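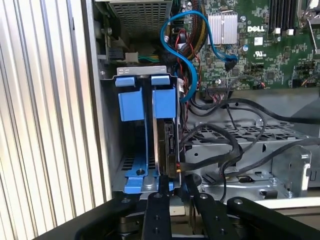 1/ How we're teaching an arm to take old PCs apart

Hello again, everybody! A few of you asked what Peng has been up to since the spring, so pull up a chair (this runs a bit long, sorry). Peng is our method for getting a robot to learn computer teardown from people working the gripper.

2/ The old way, we recorded whole teardowns and trained on all of it. With Peng we cut each recording at the moments of contact, when a finger first touches a tab or a cable, and train hardest on the second or so before. We have 1089 of those little clips now, and I'm fond of every one.

3/ The blue drive caddies were what got me hooked. You have to come at the tabs nearly straight, and cables love to wander into the way.
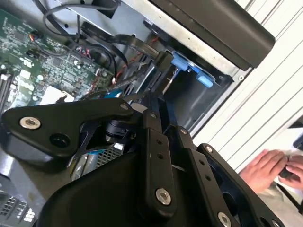

Aishwarya Ramasamy asks whether the clips carry over to a case the arm has never met. Lovely question! Partly. On new cases Peng got the drive out in 201 of 353 tries, and most of the misses were cables.

4/ So cables are the next job. We're adding a wrist view to every clip, because from overhead a SATA cable and its shadow look awfully alike to the model.

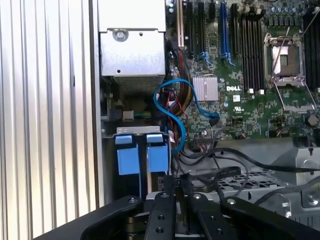
5/ I'd also like to try it with much less data. My hunch is that 16 good clips per part might do for the simple ones, and we'll be running that in August. Write-up to follow once I've fixed the plots!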